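Section 8: Setting up the enrolment ballot in Grellel

If you've got this far, your school list is loaded and your catchment map has been checked, so the dull part is behind you. Take your time with this section. Most offices get through it in a morning, with a cup of tea somewhere in the middle, and it's far nicer to do it slowly once than to unpick it in April when the families are waiting for their letters.

Before you start

You'll need administrator access, the final list of selective-entry and specialist programs for the coming year, and the priority rules your board has adopted. Please work from the signed copy of the rules. Draft versions have a way of hanging around in shared folders, and the wording on siblings in particular tends to change late.

Creating the ballot

1. Sign in and choose Enrolments, then Ballots, then New Ballot.

2. Give the ballot a name families will recognise. It appears at the top of every letter, so "Year 7 Specialist Places" is a good deal friendlier than an office code.

3. Choose the programs to include. A program can belong to only one ballot at a time. If one you're looking for is greyed out, it's sitting in another ballot, possibly an archived one.

4. Type in the number of places for each program. Leave out any places you're holding for appeals, as Grellel keeps those in a separate field underneath.

5. Press Save Draft. Nothing is visible to families yet, so you can relax and fiddle as much as you like.

Note: The standard licence covers 1000 applications in a single ballot and the district licence covers 2000. Withdrawn applications still count towards the limit until you archive them.

Setting the priority groups

6. Open the Priority tab. You'll see four groups already there: sibling, catchment, concession and general.

7. Drag the groups into the order your board has adopted. The one at the top is offered places first.

8. If your board reserves a share of places for concession families, tick Reserve Places and enter the share as a percentage. Grellel works out the whole number for each program and rounds up - if your policy says to round down, change it under Rounding before you go on.

9. Decide what happens to reserved places that aren't taken up. They can go back to the general group or stay open for the second round. Have a quiet word with your principals about this one first, as they often feel strongly about it.

Caution: Changing the group order after a ballot has been run wipes the results and the waiting lists. There is no undo. Export a copy first, even if you're quite sure.

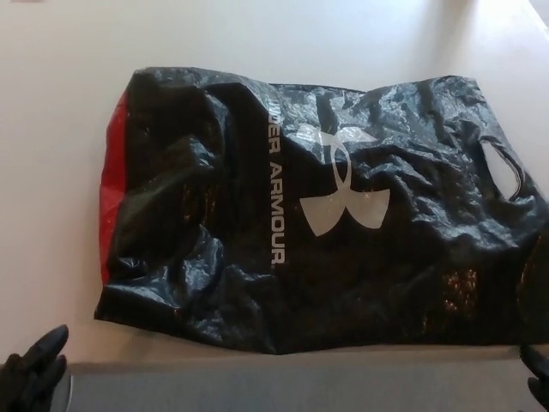 Running a trial

10. Choose Trial Run. The trial uses real applications but sends nothing out, and you can repeat it as often as you wish.

11. Open the Spread Report and compare the applicants with the offers, school by school. When Cayetano Miranda ran his first trial at the Barroso district office, with 846 applications, the report showed one primary school with no offers whatsoever. The school had been entered twice under slightly different names, and merging the two records put it right.

12. Once you're happy, choose Lock Rules and ask a second administrator to confirm with their own password.

Dates and letters are covered in Section 9.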